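# Couch run checklist, with my comments

Revised 12/07/2023 for the Prarcombe hill shoot. Replaces the one from July that had barbecue sauce on it.
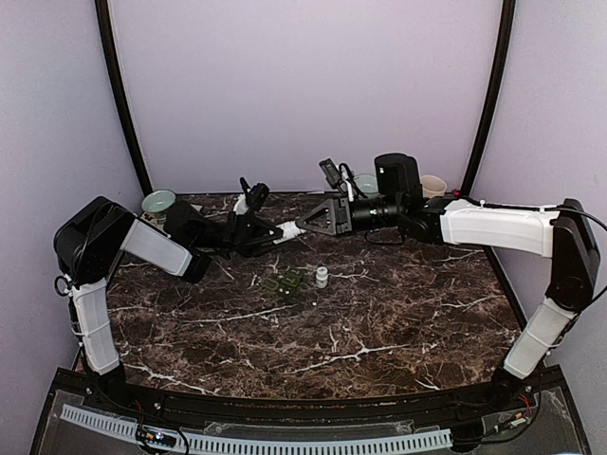
Okay, so for anyone who didn't see the July video: we put wheels on a couch, named it Kasska, and Ferhat Akyol rode it down a hill dressed as a bald eagle. People loved it! It got 879 comments, and a whole lot of them were some version of "how is this man alive." I laughed at those for a day or so and then I started making a list.

I go through this out loud on the morning of the shoot with everybody standing there. If you're late, you get the whole thing again from the top. Hatice Uçar holds the pen and I don't get to argue with her when she says no.

## 1. The hill

- [x] **Walked top to bottom on foot.** Did it last night and again this morning. Found a gopher hole right on our line, so we moved the line over toward the fence.
- [x] **400 feet of clear run-out at the bottom.** Measured with the long tape. In July we sort of eyeballed it and Ferhat went into a hedge. Great shot, bad plan.
- [x] **Permission in writing.** The people at Prarcombe emailed back and said yes, please close the gate, and please don't do the confetti thing.
- [ ] **Grass dry.** Still damp near the bottom as of breakfast. We wait. I know the light's nicer early, I *know*, but the brakes on this couch are not great on wet grass.
- [x] **Gate closed and a person standing at it.** Not a cone. A person.

## 2. The couch

- [x] **Frame bolts tight.** Went around with the socket wrench, then Hatice went around after me and got another half turn out of the back left one. Marked them all with paint pen so we can see if anything moves between runs.
- [x] **Wheels spin free, no wobble.** These are the new ones from Clevov. The old ones had a flat spot you could hear on the video (somebody in the comments thought it was a drum).
- [x] **Brake lever works from the seated position.** Tested with the eagle gloves ON. Please always test it with the gloves on. The feathers get in there.
- [ ] **Steering stop fitted.** Part's in my truck. Ferhat says it makes the couch feel "timid." It's going on anyway.
- [x] **Seat belt anchored to the frame.** It was anchored to the couch before, as in the wooden couch part, and I feel a bit sick thinking about it.
- [x] **Nothing loose under the cushions.** Found a fork.

## 3. The rider

- [x] **Helmet under the eagle head.** The head's been cut open at the back so a real helmet fits inside. It looks a little like the eagle has a cold, but on camera you can't tell at all!
- [x] **Can see straight ahead and to both sides.** We made the eye holes bigger. I had him point at my hand while I walked around.
- [x] **Gloves, knee pads, elbow pads, boots.** Boots, Ferhat. The yellow bird feet go over the boots.
- [x] **Cape pinned short.** Nothing hanging below the seat. I was pretty firm on this one and I'm staying firm. A long flag cape looks amazing for one second and then it's in the axle.
- [x] **Slept, ate, hasn't had anything to drink.** Asked him straight. He had a breakfast burrito and seemed offended by the question.
- [ ] **Rider says yes again at the top of the hill.** Gets checked before every single run. If he doesn't feel like it, we shoot the chili scene and go home, no sulking.

## 4. Sparks and smoke

We're **not** using fireworks on the couch. I'm putting that in bold because it comes up every time. Sparklers in the rider's hand are out too. What we have is colored smoke, on the ground, well off to the side of the run.

- [x] **2 extinguishers, both in the green.** One at the top, one by the smoke. I checked the gauges and picked each one up to make sure it wasn't just a gauge telling me nice things.
- [x] **Bucket of water and a bucket of sand by the smoke.**
- [x] **Wind checked.** Blowing across the hill and away from the road. If it swings around, the smoke gets dropped and we add it later on the computer, which will look cheap, and that's fine with me.
- [x] **Smoke cans upright on bare dirt.** Scraped the grass back with a shovel. Prarcombe said okay as long as we put it back.
- [ ] **Spent cans soaked before they go in the trash.** End of day. Leaving this box open so I have to look at it.

## 5. Everybody else

- [x] **4 people on the hill while the couch is moving, rider included.** Cousins, friends and people who "just want to see" go up by the cars.
- [x] **Camera operators standing beside the line, never on it.** The low front-on shot gets done with a camera on a sandbag and the operator somewhere else entirely. Last time I lay down in the grass for it, and my mother has seen that footage.
- [x] **Radios charged and tested.** Say "couch stop" to stop. Not "whoa," not "wait." We yell whoa all day long when things are going well.
- [x] **First aid kit opened and looked through.** Restocked the big bandages. Took out an ice pack that had gone hard and crusty.
- [x] **Nearest urgent care written on the lid of the kit.** With the turn after the feed store, because the map app skips it.
- [ ] **Trailer chocked.** It's the rental from Yatsenko and the chocks are still behind the seat. Do this before unloading anything!

## Comments from the walk-through

Hatice wants one slow run with sandbags on the couch before a person sits on it. Agreed, I've added it. If the bags arrive in a different order than they left, we look at the belt again.

Ferhat asked if he could stand up for the last bit and salute. He can salute sitting down. We talked about it for a while and he's practicing a very dignified one.

The loudspeaker with the anthem on it has to be off during the actual run — I couldn't hear the radio over it in rehearsal. We'll lay the music in afterward.

Still open before the first run: grass, steering stop, chocks, and Ferhat's yes at the top. Hatice signs when those are done, and I'm not touching the pen.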